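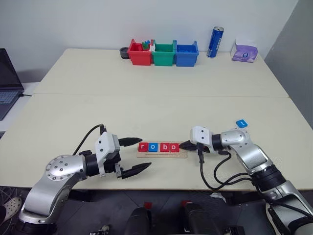 Two-arm bench with the letter tray, tiles reading "robo".

Wilance Two-Arm Bench Kit
For school clubs and student teams

Supplied as 2 jointed arms with black two-finger grippers, 1 wooden tray and a set of lower-case letter tiles. Bench, laptop and storage bins are not included.

The standard club task is to spell a word in the tray from loose tiles. Scoring sheets by Hanan Bitar cover teams of up to 12.

Tile set: mixed colours
Log limit: 1000 moves per session
Spare fingers: sold in packs of 2

Orders placed by noon on Thursday leave the Moltilden store the same day. Club loans: ask for Hefin Jarman.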